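Waiting times for minor surgery in Trarnach and Gusley

January 19, 2022
By Gwenllian Mostyn and Callum Haldane

Our project looked at how long people in two towns wait for small planned operations, such as hernia repairs and the removal of cysts. Trarnach has its own hospital. People in Gusley have to travel 25 miles to reach it.

We sent out 300 paper questionnaires in August through the two health centres and got 230 back. We left out 16 of these as the dates had not been filled in. We also spoke to two ward nurses and a booking clerk, who asked us not to use their names.

Most people in both towns said they were seen within the time they had been given. The difference was in cancelled appointments. Gusley patients were more likely to have had one moved, and several said they had already set off when the call came. The bus only runs in the mornings, so a new time after lunch meant asking a relative for a lift or paying for a taxi.
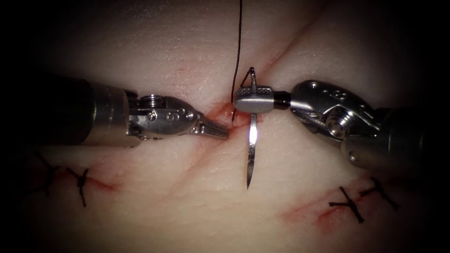 Fig. 1. Instruments at a small wound opening on a tissue pad, with a suture being placed.

The booking clerk told us that letters go out by second class post and that there is no check on where a patient lives when a new time is picked. She thought a simple note on the file would help. The nurses were more worried about aftercare, as Gusley patients often miss the visit to have their stitches looked at.

Our survey has limits. Older people were more likely to answer, and we did not see any hospital records, so all waiting times are as patients remembered them. We would have liked to include Sernia but ran out of time.

We suggest that Gusley patients are offered morning times first, and that stitches are checked at the Gusley health centre.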